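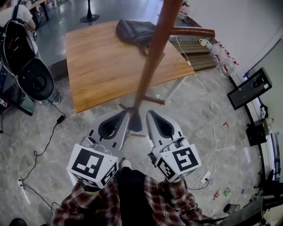

A coat rack, plaid sleeves and a two-fingered gripper.

I have worn glasses since second grade, so when the Brirkel lens workshop opened its doors in June I drove the 110 miles to Pillville without thinking twice (my sister thought I was nuts, but she has perfect eyes and doesn't get it). Doors opened at 10 and I was in the parking lot well before that, with a thermos.

Our guide for the morning was Bleddyn Mostyn, a soft-spoken man who has been grinding lenses most of his life and still gets excited over a good bevel. He took us first to the surfacing room, where the plastic blanks get their curve. I had always pictured something like a cookie cutter, and oh, was I wrong! Each blank is cut to one person's prescription, and they finish 1,330 lenses in a normal week.

The coating room we could only see through a window, on account of the dust. After that came edging, my favorite, where Ulises Cárdenas let a few of us try fitting a lens into a Gilchrist frame. Mine popped out 3 times. He was very patient about it and told me to warm the rim a little longer.

Lunch was sandwiches and a really good lemon cake. I asked about progressive lenses, which have never agreed with me, and Bleddyn spent a good part of his break checking how mine sat on my nose. Too low, he said, and he bent the pads for me right there at the table.

The tour is free, but you do have to sign up. Next one is at their Stoltomness shop in the fall.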